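4. Setting Up a House for Reserved Seating

Work through this section before you put any performance on sale. Changes to a seating plan are simple while no tickets have been issued. Once the first order is placed, most of the settings below are locked for that performance.

You will need manager access to Flistus Box Office and a printed or saved copy of the venue's seating plan. If you rent the house, ask the venue for the plan it uses with its own fire count. The one on its website may be out of date.

4.1 Create the house

1. From the main menu, choose Venues, then New House.
2. Type the name as you want it printed on tickets. Names longer than 36 characters run onto a second line on ticket stock and may cover the bar code.
3. Enter the licensed capacity. For the sample house used in this guide, the Drolwood Playhouse, enter 120.
4. Choose Reserved as the seating type. Do not choose Mixed unless you have a general admission balcony or standing area (see Section 6).
5. Click Save.

Note: Licensed capacity includes wheelchair spaces and house seats. It does not include cast, crew or ushers.

4.2 Draw the rows

1. Open the house and click the Plan tab.
2. Click Add Block. Set the block to Center and enter the number of rows and the number of seats in the longest row.
3. Remove seats from the shorter rows by clicking them one at a time. Removed seats turn gray.
4. Set the row letters. The system skips I and O by default. If the letters painted on your aisle ends include them, clear the Skip box.
5. Repeat for the left and right blocks.
6. Compare the total at the bottom of the screen with your paper plan. If the total is higher than the licensed capacity, the plan will save but you will not be able to publish it.

Caution: Do not renumber seats after a plan has been copied to a season package. Subscribers keep the old numbers, and the two lists will no longer match at the door.
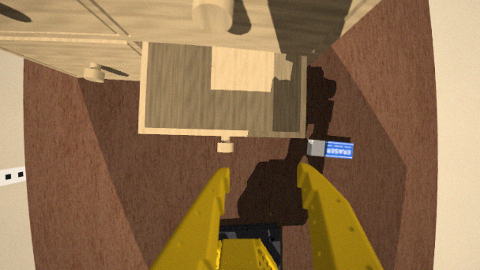
Fig. 4-1. Wooden cabinet with open drawer.

4.3 Hold seats

Holds keep seats off public sale until you release them. Most companies hold seats for press, for the director and designers during previews, and for the house manager to fix seating problems on the night.

1. On the Plan tab, select the seats and click Hold.
2. Pick a hold type: Press, Company, House or Access.
3. Enter a release time. The default is 11 a.m. on the day of the performance. Access holds have no default and must be released by hand.
4. Click Apply to This Performance or Apply to Run.

Note: If you apply a hold to the run and then add a performance, the new performance does not pick up the hold. Open it and apply the hold again.

For previews, a good starting point is 20 seats on Company hold in the rear half of the center block. Designers usually want to sit near the tech table — if the table itself takes up seats, remove those from sale with the Kill command instead of a hold.

4.4 Connect the ticket printer

1. Turn the printer off. Load the stock with the perforated edge facing you.
2. Plug the printer into the box office computer and turn it on.
3. Go to Settings, then Printers, and choose Nikolovski or Grelov from the driver list.
4. Click Print Test Ticket. Check that the row and seat number appear on both the ticket and the stub.

If the seat number is missing from the stub, the template is set to General Admission. Change it under Templates and print another test.

Caution: Void every test ticket before you leave this screen. A test ticket that has not been voided will scan as valid.

When the test prints correctly, go on to Section 5, Prices and Fees.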